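Fallo intermitente: la pinza pierde el cubo al cruzar el límite de par

mollerer_56
Tengo dos brazos sobre la misma mesa y un fallo que no consigo aislar. La pinza naranja cierra sobre un cubo azul, sube y, en casi 8 de cada 56 ciclos, abre sola. El controlador es un Wirkine con el firmware de agosto. El registro solo muestra «corriente fuera de rango» y, 300 ms después, la orden de apertura. ¿Alguien lo ha visto?

lellport
Límite de corriente mal ajustado. Al saltar la protección, ese firmware deja la mordaza sin par y parece que abre. Sube el umbral.

Yogesh Sengar
No estoy de acuerdo. Si el registro recoge una orden de apertura, no es una pérdida de par: alguien la envía. Y subir el umbral sin saber el origen es la manera habitual de quemar un servo. ¿Qué dice el bus en ese intervalo?

mollerer_56
Nada raro, salvo dos tramas repetidas. La alimentación se mantiene estable.

maurya
¿Cómo va el cable de la pinza? Con holgura suficiente para engancharse en la mordaza tienes un falso contacto en cada giro de muñeca.

mollerer_56
Va suelto, con un bucle por delante de la pinza. Anoche lo sujeté con una brida y repetí la serie: el fallo sigue, aunque con menos frecuencia. El cubo cae siempre cerca del centro de la mesa, de modo que la apertura se produce en el mismo tramo de la trayectoria, antes de desplazarse a la derecha.

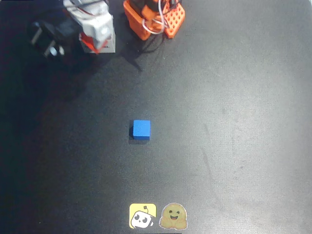

He probado también a bajar la velocidad de la muñeca a la mitad y el error no aparece, pero la serie fue corta y no me fío.

Yogesh Sengar
Eso apunta al conector y no al umbral. Mide continuidad moviendo la muñeca a mano, con la potencia cortada. Y no metas la mano entre los dos brazos mientras el error se rearme solo: desactiva primero el rearme automático.

lellport
Sigo pensando que el umbral influye. Un pico al acelerar explicaría lo mismo.

maurya
Lo explicaría si no hubiera tramas repetidas. Cambia el conector y después discutimos.

mollerer_56
Rearme desactivado. El conector nuevo está pedido; mientras tanto trabajo a media velocidad con el umbral de fábrica.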